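I'd been trying to get Halina Chmielewska on the phone since December. She runs Plorholm, a wire harness shop that builds cable assemblies for other people's machines, and every time I called, somebody picked up and told me she was on the floor. So when she finally called me back, I was eating a sandwich and had to scramble for a pen.

"You have me until the crimp press needs me," she said. We talked for well over an hour, so I guess the crimp press behaved itself.

I wanted to know how a person ends up in cable at all. It's not something kids put down on career day! Halina laughed and said she'd wanted to be a piano tuner. Her first real job was at a distributor called Ivus, where she cut bulk cable to length off the reel, all day, standing up.

"You learn cable through your hands," she told me. "I could tell a bad jacket before I could tell you what it was made of. It drags on the cutter. You get a feeling in your wrist."

She stayed at Ivus for 13 years, moved up to purchasing, and got tired of buying assemblies she thought she could build better. Plorholm started with a rented unit, a secondhand stripping machine and one customer.
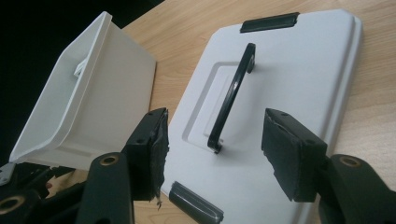

*A white tub and its lid on the table.*

That customer was Yadav, who make conveyor controls, and they're still on the books. The first order was for 500 harnesses, and Halina says she quoted it wrong. She'd priced the wire and the connectors and the labor and completely left out the labels.

"Every branch on that harness had a printed sleeve. Both ends! I sat in my kitchen sliding heat shrink over wires until two in the morning. I lost money on it and I told them I'd made a mistake, and on the next order they paid the right price without a fight."

I asked whether she'd considered just going back to them and asking for more on the first one. There was a long pause. "I signed it," she said.

We got onto suppliers after that, and I should warn you she has opinions. Big ones. She buys most of her wire from Prukanach, and she's used the same sales rep there for years, but she says the last twelve months were the hardest she's ever had for getting hold of connectors. Lead times that used to be two weeks went out to five, then nine, then the rep stopped giving her a number and just sighed at her.

"So what do you do?" I said.

"You call your customer before they call you. That's the whole trick. They can redesign around a connector if they hear about it early. If they hear about it the day the truck's supposed to come, well."

She did change the way she buys. She used to order connectors per job, and now she keeps a shelf of the ones that show up on everything, which ties up cash she'd like to have for other things (a second tester, mostly, we'll get to the tester). She also started asking customers to approve an alternate part on the drawing from day one, so that if the first choice dries up she's not waiting on an engineer to get back from vacation.
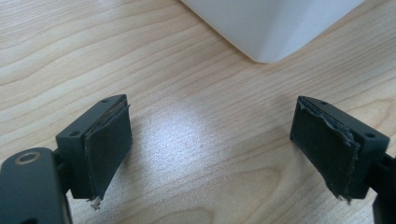 The other thing she does, and I hadn't heard of this from any of the other shops I've talked to, is keep a piece from every reel that comes in. She cuts off a foot, tags it with the lot number and files it. If a customer reports a cracked jacket three years down the line she can pull the piece and bend it herself. She's had to do that twice. Once it was the wire, and Prukanach made good on it. The other time the harness had been zip-tied to a hot pipe, and she says the phone call about that one was very polite on both sides.

I asked about testing, because everybody in this trade says they test everything and I never quite know what that means. Halina got very animated here and I had trouble keeping up with my notes. At Plorholm every harness goes on a continuity board, every pin, and then somebody tugs each crimp by hand. On top of that they pull samples from each setup and put them on a pull tester until the wire comes out of the terminal or breaks.

"You want it to break," she said. "If the wire breaks, your crimp was stronger than the wire. If it slides out, stop the press and go find out why."

The biggest harness they've ever built had 183 circuits in it. She remembers the number because she wrote it on the wall over the build board in marker and it's still there. It took one person most of a week to lay up the first one, and then it failed on a swapped pair that was swapped on the drawing too. So it was built right, and wrong. They charged for it.
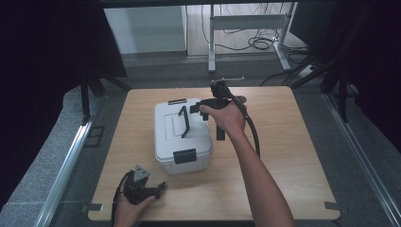 Halina Chmielewska thinks it's the drawings that cause most of the grief, and she'd like every design engineer to spend one day at a build board before being allowed to release anything. Her pet peeve is a drawing that gives a branch length but doesn't say where to measure from. Is it the back of the connector? The end of the pin? The breakout? On a short branch that's the difference between a harness that fits and one that goes in the scrap bin.

"I send it back with a question every single time," she said. "People get annoyed. They say, just do what you normally do. I don't know what I normally do! I do what's on the paper."

We talked for a while about hiring, too. She doesn't look for experience. She hands people a short length of stranded wire and a stripper and watches whether they check for nicked strands without being told to. A former cake decorator turned out to be one of the fastest people she's ever had on small terminals, and she'd happily take 5 more like her.

By then I could hear somebody calling her name across the shop, so I squeezed in the questions I get from readers. 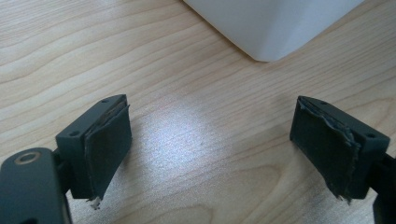 ## A few quick ones before she had to go

**Solder or crimp?** "Crimp. With the right tool, the one made for that terminal. Please don't write to me about pliers."

**What should a small company send when they ask for a quote?** A drawing with a revision on it, the part numbers for both halves of every connector, and an honest guess at yearly quantity. She says people inflate the quantity to get a better price and then order a tenth of it, and she remembers who they are.

**Worst cable to work with?** Flat silicone. It stretches while you're measuring it, so you cut it, and it relaxes, and it's short. She lays it out on the bench overnight now before cutting.

**Does she ever still cut cable herself?** "Fridays, if it's quiet. I put the radio on."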